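Guardar coisas pequenas
2024-04-02

Passei a manhã a arrumar a gaveta da cómoda, coisa que andava a prometer a mim mesma desde agosto, e acabei, como sempre, sentada na cama com tudo espalhado à volta – bilhetes, botões, postais, uma pulseira que já não me lembrava de ter.
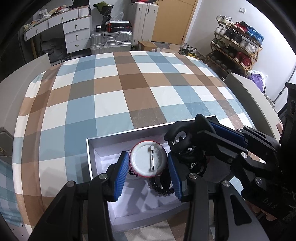 A manta aos quadrados, em azul, castanho e branco.

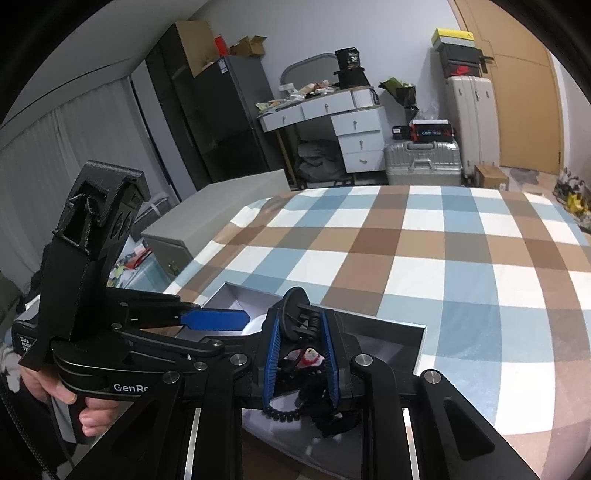
A minha avó guardava tudo em latas de bolachas, e em cada lata havia um papelinho a dizer o que lá estava dentro (quase nunca batia certo!). Eu herdei-lhe a mania, mas sem os papelinhos. Encontrei um postal de Drurcombe, da viagem de 2000, e um talão da Soltine, a retrosaria onde comprei 50 botões de madrepérola para um casaco que nunca cheguei a fazer.

Deitei fora muito menos do que devia. O talão ficou, claro, e os botões também, que o casaco ainda pode vir a acontecer um dia destes. Agora falta-me a gaveta de baixo, a dos carregadores e das pilhas, mas essa fica para quando chover e eu tiver um bule de chá ao lado.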